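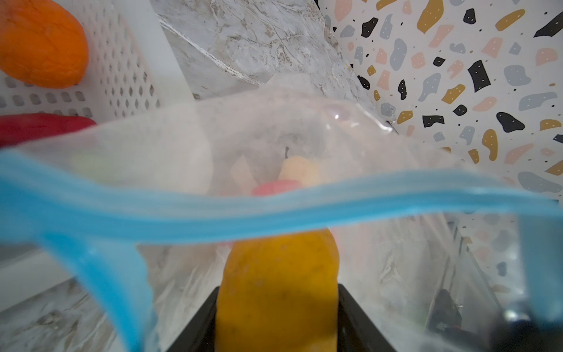

Why use a zipper bag for a manipulation demonstration?

A thin plastic bag has no fixed shape, so the arms cannot rely on a stored model of it and must work from what the cameras report at each step.

Courses > Robotics Lab > Handouts > Site Visit, Notetden

Print this page | E-mail this page

Notes on the visit to the Cluscombe cell, 26 May 2018

1. Setup. The cell is a three-sided box with a marble-look floor and patterned walls. Two arms are bolted to one aluminum rail at the front and reach toward the back. Each ends in a parallel gripper with a wrist camera above it. Staff call the cell Nenent; the control software is Eskola.

2. Task. Fruit items and a clear zipper bag are placed in reach of both grippers, along with a perforated white basket. The bag has to be held open while an item is moved through the mouth. Terms to know: bimanual, deformable object, occlusion.
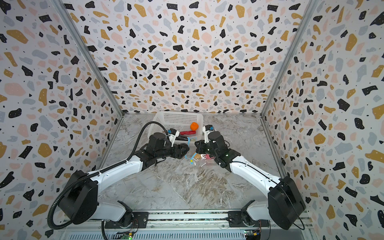 Fig. 2. Both grippers in front of the basket, bag on the cell floor.

3. Sensing. The wrist view is close and loses the far side of the bag. Crinkled film throws highlights, and anything behind it looks hazy. The fixed view shows both arms but gives little detail at the bag mouth. Compare what each camera can tell you about a held lemon.

4. Figures given by the operators. A full session is 100 attempts. An attempt is stopped at 70 seconds if the task is not finished. Stopped attempts are logged with the others. The group on this visit had 21 students and watched 14 attempts.

5. Points raised in discussion. Grip force on film: too low and the edge slips, too high and the film folds between the fingers. Order of items: a large item placed first can hold the mouth open for the next. The operators plan to repeat the session in November with a stiffer bag.

6. For the write-up. Draw the cell from above, mark both camera positions, and list two ways an attempt could fail before the item reaches the bag. One page, typed.

3 shares | 0 comments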